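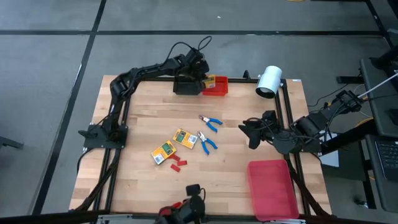
The Cedel two-arm bench, with pliers and carded packs on the table.

Cedel Two-Arm Bench: Demonstration Visits

The Cedel is a tabletop workstation with two robot arms for sorting, picking and light packing. We show it running at our Vonduvar workshop, where buyers and technical staff can see it work before they ask for a quote. Visits are held every Thursday through the end of May.

What you will see

A visit takes most of a morning. Mirko Sanna starts with the table itself: the butcher-block top, the aluminum extrusion frame and the mounting points for the arms. After that the bench is run on small goods of the sort our customers handle, such as hand tools and carded packs. Flat packs are the harder of the two. They lie close to the wood and leave the fingers little to hold, so expect some missed picks. We leave those in the demonstration, and you are welcome to ask for a repeat.

The second half is hands-on. Each visitor gets a turn guiding the arms through a pick under supervision, then watches the same task run from the control laptop. Spyros Alexiou looks after this part and can explain how a new item is added and how long training usually takes for a given kind of package.

Bring your own parts if you can. Small items that fit in one hand are best. Please send us a list beforehand if anything is sharp, greasy or fragile.

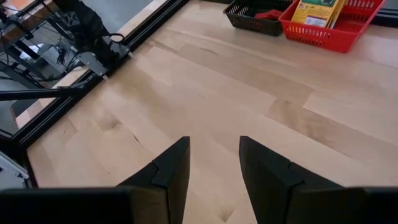

Can the bench be used with the bins we already have?
Most open-top bins are fine as long as the gripper can get in from above without touching the sides. Bring one along and we will try it on the day.

Grippers

The standard gripper has two black fingers with a notched ridge down each face. Fingers can be changed with hand tools, and Ottar Eide keeps several other shapes at the workshop for visitors who want to compare them. Rubber-faced fingers are sold separately under the Cluvska name and are worth a look if you handle glossy card or blister packs.

Supplied with the bench
Table top and extrusion frame
2 arms with standard grippers
Work lamp with post
Set of 4 leveling feet
Setup manual and wiring diagram

The control laptop and the bins are not included. The desk used at the workshop is made by Isaksson and can be ordered with the bench on request.

Space and delivery

The table top is 122 cm long. Allow clear floor on all sides for the arms and a separate desk for the operator. The bench ships in parts on a single pallet, and assembly by our staff is included in the price for sites within a day's drive of Vonduvar. Other sites are quoted individually. Ask for item 721 when you write to us.

Booking a visit

Visits start at 9:30 a.m. Groups are kept small so that everyone gets time at the bench. To book, write to Märta Tveit at the Vonduvar office with the names in your party and a line or two about the items you want to handle. She will confirm a date and send directions. Parking is behind the building, and the workshop is on the ground floor.

Closed-toe shoes are required. Long hair must be tied back and loose sleeves rolled up before the hands-on part. Photography is allowed.

Questions about prices and lead times go to Ebbe Aasen, who is in the office on visit days until 3 p.m.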